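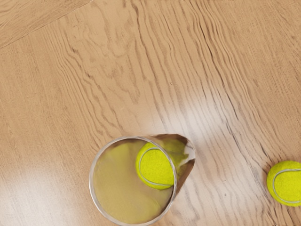

Why would anybody test a gripper in simulation first, when the only thing that counts is whether the real one drops the part? A reader called Millstone left that under our very first post, and we still get some version of it every month, so I may as well start our About page there.

I'm the one who writes most of what you read on this site, and I run Bresgate together with a small crew who would much sooner be fiddling with controllers than typing. We try out grippers, arms, cameras and controllers for people who have to buy them, and then we tell those people what we found. That's the whole business!

Back to Millstone, though. Simulation is cheap and glass is not (I've swept up enough of it). A tennis ball in a clear tumbler is one of my favorite setups in the simulator, with another ball out on the bare wood for comparison. Does the camera think the ball behind the glass is a ball you can just reach over and grab? Does the planner know there's a wall in the way? Some of them get it right on the first go, and some drive straight for that nice bright green felt like the tumbler doesn't exist. I'd much sooner learn that on a screen.

After that we go to the real bench. Our standard comparison is called Birkett, and it runs every gripper through 28 objects, from soft to slippery to plain annoying. Each candidate gets 500 tries in simulation and 200 on the bench, same objects, same lighting, same controller settings unless the customer asks for something else. We publish the misses too, and I'm fond of the misses. A two-finger gripper that loses its hold on a wet bottle will teach you more in an afternoon than a week of brochures.

Cameras get their own routine, Kurnell, which we rebuilt from scratch in March after the old one turned out to be much too easy on depth sensors (shiny tabletops, mostly, we had hardly any). It's tougher now and a few of our earlier scores went down. The old numbers are still up, marked as old.

We work out of one long room in Nevgate, with two benches and a coffee maker that gets more use than either. Nobody pays us for a good score. Customers pay for the testing time and get the same report whichever way it goes.

Got a gripper you're unsure of, or an object that beats everything you own? Send it over, I love those. Small boxes can come by regular mail, but please write first if it's an arm.

Page last updated 2021-09-01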